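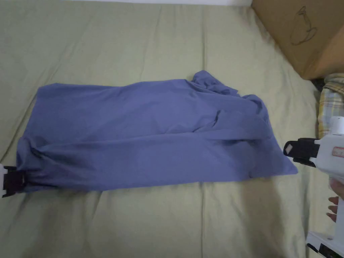

Novembro, quase meia-noite. O nosso projeto no clube chama-se Pludance e consiste em ensinar um robô a dobrar roupa, com gestos que nós fazemos primeiro à mão. Hoje foi a minha vez com as pinças. O tecido azul-violeta enruga muito depressa: uma garra segura a ponta esquerda, toda apertada em pregas, e a outra tem de encontrar o canto direito sem puxar demais. Em português ainda me falta a palavra certa para esta paciência. O professor diz que temos 196 gravações boas e que precisamos de 339 antes do concurso da Skavorano. Eu fiz mais 6 depois do jantar, mas ele ainda não as viu e por isso não as conto.

Doem-me os dedos. O grupo Clundora, da outra turma, treina com toalhas, que são mais fáceis — pelo menos é o que eu penso quando estou cansada.

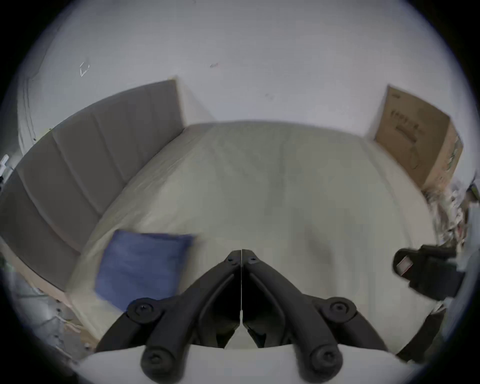

Porque repetimos tantas vezes a mesma dobra? Porque o programa aprende com as pequenas diferenças entre uma tentativa e outra, e com poucas gravações ele só imita uma posição da roupa.

Amanhã tenho de escrever o relatório para a bolsa Buschmann, 65 linhas no máximo. Vou pedir a um colega que corrija os meus artigos, porque continuo a trocar o masculino e o feminino. Depois, se houver tempo, mais mangas.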